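1 Jul 2024
Notebook, Utent streaming + meetup tooling. Mostly for me, Jitendra and whoever runs the desk next.

Dry run two of the stream chain. Started late, room key was with Dorota and Dorota was on a train.

Where we are: talks go camera to mixer to the encoder box, encoder pushes to the relay, relay splits to the public player and to the recorder. Same as January except that the relay is now the rewritten one (Haxe compiled to C++, was Neko). Flokbridge is the name in the repo, please stop calling it "the new relay", there will be a newer one.

Before lunch

Encoder box booted into the wrong user again. Autologin is set to "stage", should be "desk". Changed it. Rebooted twice, fine both times.

Pushed test pattern + tone. Player came up in the browser, sound left only. Chased it through the mixer for far too long. It was the cable, one leg dead. Cable in the bin, and I mean in the bin, cut the plug off so it can't come back.

Then real latency. Read the clock on the desk monitor against the clock in the player:
- straight out of the relay: 7 seconds
- with the recorder attached: same
- with chat overlay on: drifts. Starts same as the others, gets worse the longer it's left.

The drift is ours. Overlay asks for a fresh frame every time a chat line arrives and the relay queues them all. No dropping. Čestmír wrote that queue and says it was meant to drop, flag is there, default is off. Default should be on. He's changing it on his branch, I've set it by hand in the config for now (dropStale = true, under overlay, NOT under output. I put it under output first and sat there wondering).

After the flag: left it running while we ate. No drift when we came back.

Load

Kaede wrote a small client that pretends to be a lot of players. Opens the playlist, pulls segments, throws them away. Ran it from the two spare machines, and from her laptop over the guest wifi which was a mistake, guest wifi fell over well before the relay did. Sorry to everyone upstairs.

Second go, wired only. Got to 4,000 fake viewers. Relay cpu stayed dull. Memory went up in steps and stayed up, didn't come down after the clients left. Not a crash but I don't like it. Hatem thinks segments are held by the stats object, which keeps a reference to the last one each client pulled "for debugging". Client goes, stats object stays. He'll put a heap dump in the ticket.

Things seen during load, unsorted:
- log file grows like mad, rotate it or turn off the per-segment line
- /status page counts a reconnect as a new viewer, so the number on it is rubbish. Do not read that number out on stage
- player on older phones stalls on the first segment then recovers. Shorter first segment?
- admin page has no logout. Has never had one. Hm
- when the relay restarts the recorder makes a new file and doesn't say so anywhere. Files are joined by hand after. Want a line in the log at least

Kaede asked whether we could do the join automaticaly. Yes probably, but the timestamps reset on restart, so needs an offset kept somewhere. Parked.

Recorder

Disk on the recorder is the old one. Room for both days if we only keep the mixed output, not if we also keep the raw camera. Jitendra wants raw camera for the slides (they come out soft in the mix). Compromise: raw for the main room, mix only for the side room. He isn't happy, he'll live. Or he buys a disk.

Checked file naming. It uses the talk title straight from the schedule and one talk has a slash in it. Made a folder. Ha. Replace anything odd with a dash, done, pushed, test added.

Schedule page

Separate thing but it bit us today so it goes here. Schedule is built from the talks spreadsheet by a macro at compile time. Nice when it works. When a speaker has no bio the macro fails with a type error pointing at the macro and not at the row. Dorota got that error and reasonably had no idea what it wanted. Now reports row number and column name. Empty bio is allowed, prints nothing.

Times: all stored as local, shown as local, and the online people are everywhere. Show both? Show theirs with ours in brackets? Hatem says let the browser do it. Agreed, but the printed sheet must stay ours. Printed sheet is its own template, leave alone.

Talks are 20 minutes plus questions. The template still had the January length in it, so every start time after the first was wrong on the draft page. If you downloaded the draft, throw it away.

Captions

Goossens is the caption tool we've been trying (text comes in over a socket, we paint it under the video). Works. Ugly font. Line breaks fall in the middle of words if the word is longer than the box, and in a room full of people saying names of compiler targets that will happen. Tried a smaller size, better. Delay between speech and text is longer than the stream delay, so the text trails behind the mouth. Could hold the video back to match. Dont want to. Leave it trailing, say so on the page.

Demo corner

Slot between the talks for people showing things off their own benches, no slides. Fixed camera per table, plain cut to it from the mixer. List is on the wall, Dorota has the master copy. Pages for each demo need one picture and two lines of text, the pictures are coming in at all sizes so the site build now scales them. Tested the scaler. 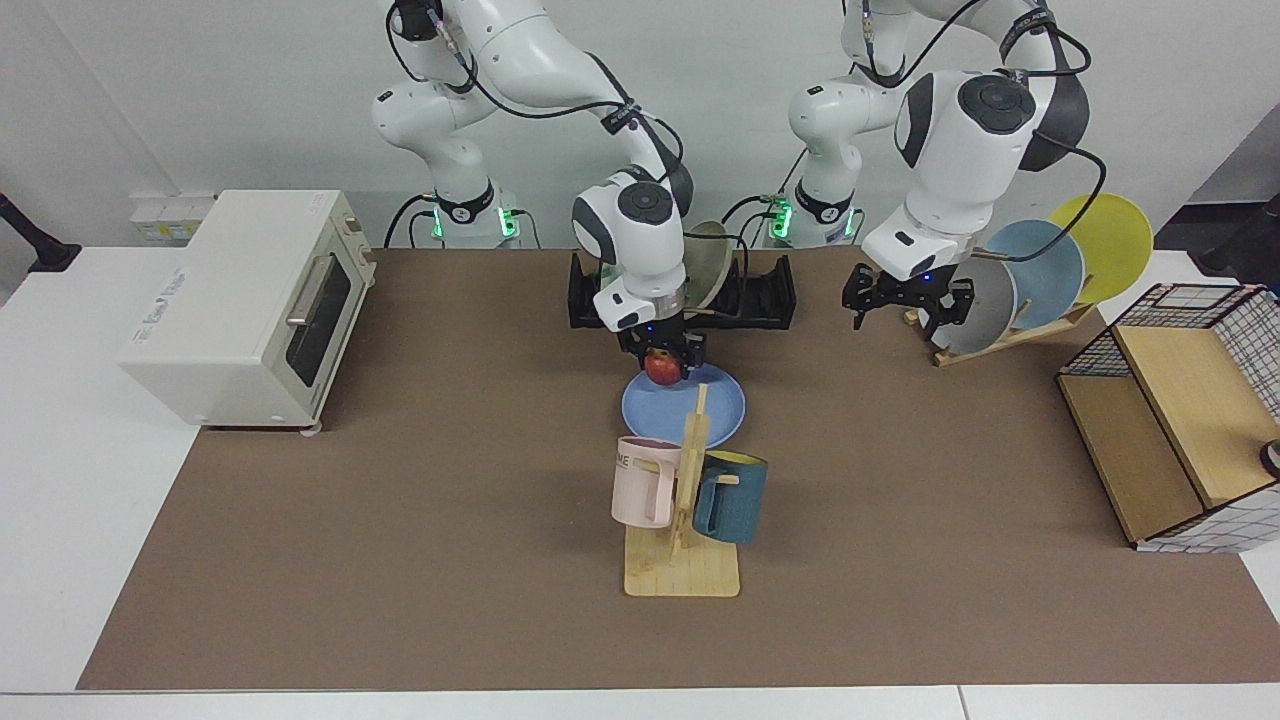 Two arms at the mat, red apple held over the light blue plate.

Scaler: portrait pictures come out rotated because we throw away the orientation tag before reading it. Swap the order. Small fix, I'll do it.

Demo page template also wants a "source" link, optional. Erkatano (Čestmír's little tile editor) hasn't got a public repo yet so it breaks the template. Same cure as the bios, empty is allowed.

Chat

Moderation: two people per session. Who? Kaede for the morning, needs someone with her. Slow mode works. Ban works. Unban does not, it says ok and does nothing. Looked at it, it deletes by nickname and the table is keyed by id. Fixed but not deployed, I don't want to touch the chat server the same day as the relay.

Bridge to the irc channel drops anything with a non-ascii letter in the nickname. Found by Čestmír, for obvious reasons. Encoding gets done twice on the way out. Ticket open, mine.

To do, not in order
- merge dropStale default (Čestmír)
- heap dump + stats object (Hatem)
- new audio cable, and a spare, and label the spare
- log rotation on relay box
- orientation tag in scaler (me)
- deploy chat fix, after relay has settled (me)
- second chat moderator for morning
- disk, yes or no (Jitendra)
- caption note on the player page
- write the restart steps on paper and tape them to the encoder. Paper. The wiki is no use when the network is what's broken
- give Dorota back her key

Restart steps as they stand, so they're somewhere:
Stop recorder. Stop relay. Start relay, wait for "listening". Start encoder push. Check player on a phone NOT on our wifi. Start recorder last. If you start the recorder before the encoder it writes an empty file and then sulks.

Next dry run: same chain, chat fix in, someone talking into a real microphone and not me saying "one two" at it. Kaede has offered to read out the changelog.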